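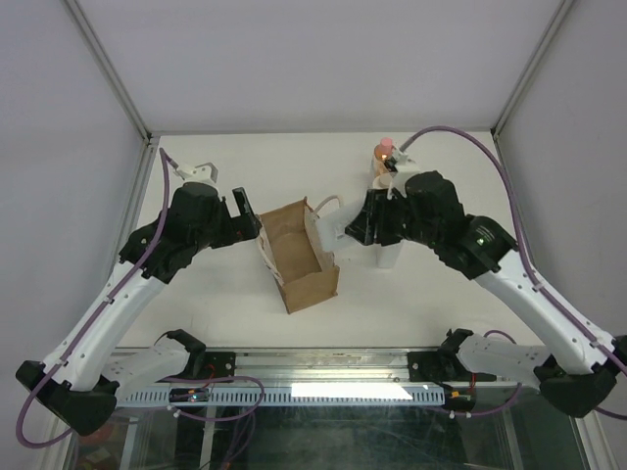

Posting this for anyone else looking at the Kemeck two-arm table kit, the one sold with the rail and the service plan. I've had it a few weeks and I'm using it for packing: taking things out of whatever they came in and putting them into something else. Paper bags are what I bought it for. With the bag open in the middle of the table, both arms can get to it from their own side, and a rope handle gives the right gripper something to go for. A bag with no handles is a lot harder. Kit price was 3,502 with both arms, the rail, the grippers and the wrist camera mounts. Shipping was extra. Ask me whatever, I'll answer what I can.

railrunner
Is that the price with the plan or without? Their page had it at 2,621 in December and I can't find that listing anymore.

packbench_otto
Without the plan. 2,621 was the one-arm version, it's still on there but you have to go through the parts menu. The plan is 374 a year.

railrunner
So what does 374 get you?

packbench_otto
Remote calibration when you ask for it, replacement finger sets and a phone number. I've used the calibration 2 times. The first time they did it the same afternoon. The second time I waited three days and it was a setting I could have changed myself if the manual covered it.

dunmore77
I looked at this and went with the Brasa. Similar reach on paper and the controller is inside the base so there's less hanging off it. My problem with the Kemeck was the cables. They loop out past the arm and I figured I'd be catching them on stuff all day.

packbench_otto
I haven't snagged one yet, but I do keep the back corners mostly clear. I moved the tie on the right arm so the loop sits higher. I'd call it a fair complaint. If you're going to have tall items on the table you'd want to sort that out first.

dunmore77
Brasa isn't perfect either. The fingers are too thick to get between two things that are touching. I end up spacing everything by hand before a run, which sort of defeats the point.

packbench_otto
That's the part I like best on this one. The tapered fingers are narrow at the tip. I've been trying it on a cloth basket with rope handles, with two plastic bottles pushed up against each other and a white cylinder lying in front of them. Coming in from above, the black caps are the obvious target. The wrist camera gives you a decent look down into the basket too.

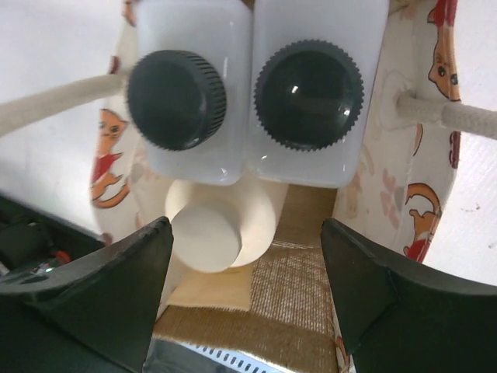 tallgrass
I'd be careful telling people the wrist view is decent. We ran the same kit at work for a trial and sent it back. The camera was fine, the software that goes with it was the trouble. Anything see-through or milky and it would guess the edge wrong, then close early. Contreras told us they'd patch it and the patch never showed up before our return window closed.

packbench_otto
Who is Contreras in this? I bought direct.

tallgrass
Reseller. They bundle it with their own pick software. Maybe that's the difference.

packbench_otto
Could be. I'm using the stock software and I haven't seen it close early. I have had it go to the wrong side of a cap. I also turned the speed down on day one and left it there, so I'm probably not pushing it the way you were.

railrunner
Has anyone tried the Bravex grippers on it? They say they fit the same wrist.

dunmore77
They bolt on. You have to redo the offsets after and I don't think Kemeck will touch it under the plan once you've swapped them. Check before you buy.

tallgrass
Correct, they wouldn't for us.

packbench_otto
Good to know. I was thinking about the Bravex pads for paper since the stock fingers can slide on it. I'll write to them first.

Last thing I set up is a plain open-topped cardboard box. It's the easiest of the three for planning because the sides stay where they are. The right arm gets over it with the forearm arched, so you need to leave height for the elbow. Measure your enclosure before ordering – the brochure gives reach but not how much room the arm takes up above the item.

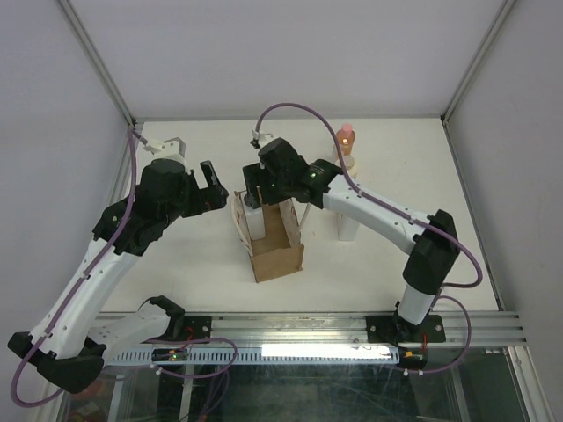 Right gripper over the box, white bottle inside on the left.

railrunner
Thanks, that helps with the height question. Mine has a shelf over it, so I may have to move that.

dunmore77
Or get the one-arm version and mount it off to the side.

tallgrass
One arm is no use for bags though. You need something to hold the bag open.

dunmore77
He said he has a shelf, he didn't say he has bags.

railrunner
Boxes only. Might go with one arm then. Does the rail come with it?

packbench_otto
Short rail, yes. The long one is separate and I don't remember what they charge for it.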